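Zinda Cutting Mat, Green, Large
Reviewed 8/10/24

I bought this mat in February for paper crafts, and I want to say up front that it has hardly seen any paper since. It started out on the sewing table, moved to the desk, and ended up on the big wooden table where we do more or less everything, bread included. I know, I know - there are proper boards for bread. But the mat is always out, and a crusty loaf goes everywhere whatever you put under it, so I've stopped arguing with myself about it.

The color is a lovely deep green, a bit toward teal, and the white grid shows up very clearly against it. The fine lines are thin enough not to bother your eyes, and the heavier ones mark off the bigger squares, so I can line up a card without hunting for my place. There are diagonal guides too, which I use for bunting and my sister uses for quilt pieces.
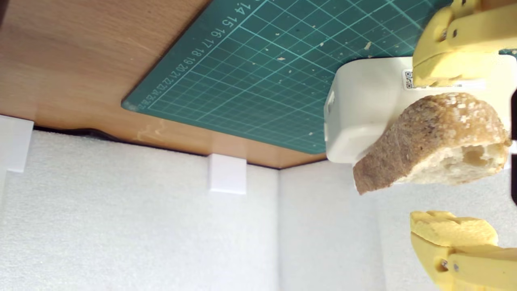

Crumbs on the green mat, its ruler numbers running up to 25, and a chunk of bread in front of a white box.

Crumbs do show, I'll give you that. Pale bits on dark green are very easy to spot, and I've come to like it, as I can see when I've missed some. A soft brush gets most of them off and then I wipe it down with a barely damp cloth. The rounded corners are a nice touch as well, and mine haven't curled or frayed.

I had a Fustard mat before this one, and the printing wore off it long before I was ready to let it go. The Zinda numbers are still easy to read, and I'm not gentle! My only real grumble is the smell when it's new. Give it a few days by an open window before you put it to work.

Bought from Margaritis in Dritavthorpe, and I'd buy it again.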